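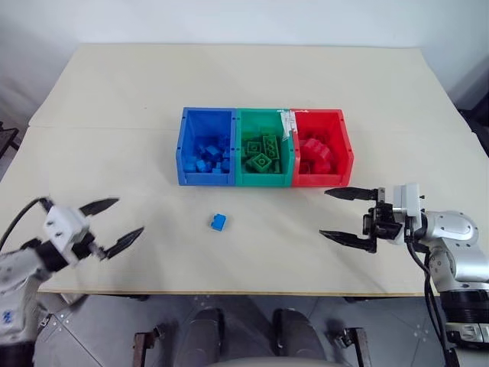

Fig. 1. Sorting by colour with two arms. One blue block is still on the table in front of the bins.

Work and Automation, Unit 4: The sorting table
Notes by Aatos Leinonen, September 20, 2018

Home | Units | Reading | Contact

Please read these notes before the seminar. We continue with the case of Drolley, the firm in Bratdale which cleans and repacks returned toy sets.

1. The task

Sorting looks like one task, but for our purpose we divide it. The worker must see the piece, decide where it belongs, take it, and put it in the bin. In Fig. 1 the deciding is easy: blue, green and red each have their own bin. The taking is harder. A small block with two studs must be held by two narrow fingers, and the arm must come to it at a suitable angle. For a person this is the part we do not think of at all.

Look also at the tape between the green and the red bin. Small arrangements of this kind are found at almost every work table, and they are seldom written in the work instructions. When we study automation we should ask who makes them and whether this is counted as work.

2. What changed for the sorters

Before April there were 26 people in the sorting hall. After the change 17 remained at the tables and four moved to a new post called "cell attendant". The others went to packing or left the firm. The attendant fills and empties the bins, clears stopped arms and writes the fault log.

Shiuli Talukder interviewed the attendants for her thesis. Most of them said their hands and shoulders were less tired in the evening. They also said that the day felt longer. At the old tables people talked while they sorted, and now an attendant stands alone between two cells and waits for a stop signal. One woman told her: "Before, I knew when I was fast. Now I only know when it is stopped."

3. Skill and pay

The firm placed the attendants in the same pay group as the sorters. Hanna Borkowska, who spoke for the employees, argued that clearing faults is a technical skill and must be paid as such. The management answered that the training takes only 40 hours. Both sides used the word "skill", but with different meanings. Compare with Castaño in Unit 3, where the pay group was raised before the machines came.

For the seminar, prepare half a page on one of these:
- Which parts of the sorter's knowledge are lost when the post is changed, and which are moved to another person?
- Should the attendants take part in deciding the speed of the cell?

Related items
Unit 3: Castaño and the new pay groups
Unit 5: Filtico, night shifts without people
Reading: E. Carrasco, Waiting as Work
Guest lecture: Moushumi Wanigasekara on fault logs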